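3.2 Setup and upkeep of the hand-held cell

The Claslow cell is built around one table and a pair of hand-held grippers. For the sorting task we place a translucent gray organizer box with small compartments on a white surface, and the operator works with one gripper in each hand. The same box was used in all 649 recordings that we kept.

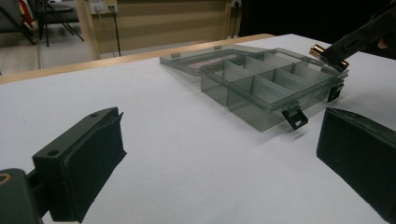
Before each block of 40 recordings the operator checks the finger pads and tightens their screws by hand. In April we found that a pad which had turned only a little made small objects slip during the lift, and 31 recordings had to be removed for this cause. After that we wrote the check into the start procedure, and a worn pad is now replaced as a pair with its opposite one.

Cables are the second point of care. Each gripper has its own black cable, and it must have enough slack for the operator to reach the back of the box. At the Grillberg site a shorter cable was tried and it pulled on the wrist, so we returned to the longer one. Batteries are laid on the surface near the box, and their position is changed by the operator between recordings. 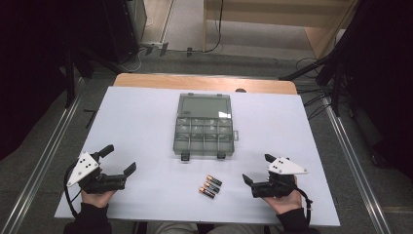
Figure 4. Operator with both grippers open, organizer box and three AA batteries.

The jaw opening is calibrated with the Skulex tool at the start of each block, with both grippers fully open and then fully closed.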